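Home | Products | Grippers | Service Notes | Spare Parts | Contact

Tiltero G2 Parallel Gripper: Replacement Finger Brake Kit

Applies to all G2 grippers shipped before September 2023

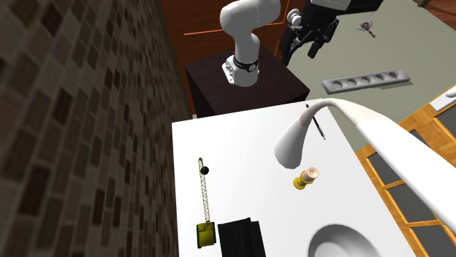

The G2 is supposed to keep its grip when power is lost. On some units it doesn't. The spring brake inside the finger drive can release slowly after an emergency stop, and the part being held slides down and drops. We have confirmed this on 11 grippers returned by customers. No one was hurt. One customer lost a glass fixture and another had a dented work table.

The fault was first reported in March by Dace Vasiliauskas, who runs the test cell at Promadura. Her gripper held a part normally during operation, then let it fall a short time after the stop button was pressed. Our own bench tests gave the same result once the brake had gone through enough cycles. The cause is a brake pad that wears smooth sooner than it should. Units with fewer than 2,000 stops have not shown the problem so far, but we are replacing the pad on all of them.

Error 603

A worn brake will often, though not always, log error 603 (finger position drift) when power comes back. Do not clear this error and carry on. If you see it twice on the same gripper, take the gripper out of service until the kit is fitted. Firmware updates do not fix this fault.

Until the kit is fitted

Do not stand or reach under a held part, including when the arm is stopped. Keep loads to half the rated weight. Set the part down before any planned shutdown. If you use the gripper above a sink, an open tank or anything breakable, change the path so the arm parks to one side.

Test programs built in simulation need a check too. The G2 model in the Sultura library assumes a perfect hold after a stop, so a dropped part will not show up in a simulated run. An updated model with an adjustable slip setting is available from the downloads page.

What's in the kit

2 brake pads
1 return spring
1 cover gasket
Cover screws
Printed instructions

Fitting

Lower the arm, remove any held part and lock out the power. The cover comes off with a standard hex key. Fit both pads, even if only one looks worn. After closing the cover, run the hold test in the service menu with the supplied test block from your original toolbox. The block must not move during the test. If it does, stop and call us.

Price and ordering

Free of charge for affected units. Have the serial number from the gripper housing ready. Chukwu handles shipping for all regions. Questions about the fault or the fitting work go to Tegan Quinlan in Service.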